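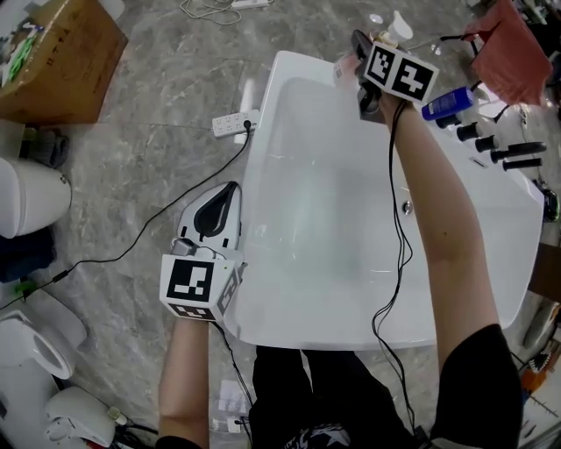
Thread: Regrouting / recaulking a rental tub, landlord says DIY or wait till September

tubwoes_471
Posted 16/05/2024

ok so the caulk round my white tub is going black along the wall side. Told the management company (Botha, they run most of the buildings in Firkerwood) and got told bathrooms are scheduled for September and if I want it done sooner I can do it myself "to a reasonable standard". No idea what that means. Never caulked anything.

Questions
- do I have to get ALL the old stuff out or can I go over it
- what kind of caulk
- how long before I can shower, it's the only one in the place

Budget is small. Thanks in advance

-----

gravelpit
All of it. Do not go over the old stuff. New silicone won't stick to old silicone, it'll peel off in a strip by Christmas and the mold comes right back from underneath.

Plastic scraper, not metal, you'll scratch the tub and then guess who pays for it.

-----

mrs_dondville
Get that September promise in writing first!! I rented from Botha when I lived in Dondville and "scheduled" meant nothing, I waited through two of their schedules. Also get them to put in writing that you're allowed to do it. Email, not phone. Then take pictures before and after and keep the receipt, I got 12 dollars back off mine once lol but it was the principle

-----

tubwoes_471
They did say it in an email so thats something. Didn't say anything about paying me back

-----

halfbath
Going to disagree with the DIY crowd. Not your tub, not your wall. If water is already getting behind and you seal it up nice, you've trapped it in there and now it's your workmanship. Make them do it. Most places a landlord has to fix water problems in a reasonable time and four months isn't that. Check your local rules

-----

gravelpit
It's a bead of caulk, not a roof. If the wall is solid when you push on it theres nothing to trap. Push on the tile just above the tub. Moves or feels spongy = stop, call them, halfbath is right. Solid = go ahead.

-----

halfbath
"Solid when you push on it" is how I ended up with a rotten subfloor but ok

-----

linoleum_lou
What I do, have done maybe too many of these

1. Clear everything off the rim. Shampoo, soap pump, whatever else lives there. You want the whole ledge bare.
2. Lay an old towel in the bottom so you can kneel in there without scuffing it, and so bits of caulk don't go down the drain.
3. Cut the old bead top and bottom with a utility knife, shallow. Pull. Some comes off in one long lovely piece and some you'll be picking at for an hour.
4. Caulk remover on whatever is left. I use the Rusora gel, smells bad, open the window. Follow the time on the tube.
5. Wipe with rubbing alcohol. Let it dry. Overnight if you can stand it.
6. Painters tape above and below the joint.
7. Fill the tub with water!! Everyone skips this. Weight pulls it down a hair and opens the gap. Caulk it full, leave it full till it's cured.
8. One steady bead, smooth it with a wet finger, pull the tape right away while its still soft.

Then wait. The tube will say, go by that.

-----

tubwoes_471
How do I caulk it if its full of water, where do I stand

-----

linoleum_lou
Outside, lean over. Or stand in it with your pants rolled up. I've done both. Leaning is murder on the back

-----

gravelpit
The fill-the-tub thing only really matters for acrylic or fiberglass. Steel or cast iron doesn't flex enough to care. Knock on it. Dull heavy thud is iron, hollow is plastic.

-----

linoleum_lou
Costs nothing to fill it though

-----

gravelpit
Costs a tub of water and a wet sleeve

-----

mrs_dondville
My sister in law is a full tub person and I am not and we have both had it hold for years so make of that what you will. What I WOULD say is do not buy the cheap painters acrylic stuff, get 100 percent silicone marked kitchen and bath. I did the cheap one first time and it shrank and cracked

-----

caulkgunkelly
Agree on silicone but for a first timer it's a pain, sticks to everything, no water cleanup. There are hybrid ones that are easier to smooth. Not as long lasting, but it's a rental. Wear gloves. Cut the nozzle small, smaller than you think, you can always cut more off. Practice on cardboard first.

Also release the gun when you stop or it keeps oozing. Ask me about my bathmat

-----

tubwoes_471
Knocked on it, sounds hollow so plastic I guess. Pushed the tile, solid all along except one by the faucet that kinda clicks

-----

halfbath
Clicks = loose. There you go. Email them today

-----

gravelpit
Yeah, gotta give you that one. Loose by the faucet is worth reporting before you touch it. Could just be the grout let go but water runs right there. Send a video so they can hear it.

-----

tubwoes_471
Emailed. Auto reply says 90 day response for non urgent, 300 open tickets or something. Marked it urgent and sent again. Will scrape the back wall side in the meantime and leave the faucet end alone

-----

linoleum_lou
Don't scrape till you're ready to seal it, old moldy caulk still beats no caulk. Tape over the click tile with waterproof tape for now and keep the shower head pointed away

-----

tubwoes_471
good point, didnt think of that. Taping tonight. Will update when they write back

-----

Related threads
Grout haze won't come off, tried vinegar
Tub drain slow again after snaking
Firkerwood renters: who do you call for after hours leaks
Is pink stuff in shower corners mold or something else
Peel and stick tile over old tile, bad idea?
Bathroom fan runs but doesn't pull air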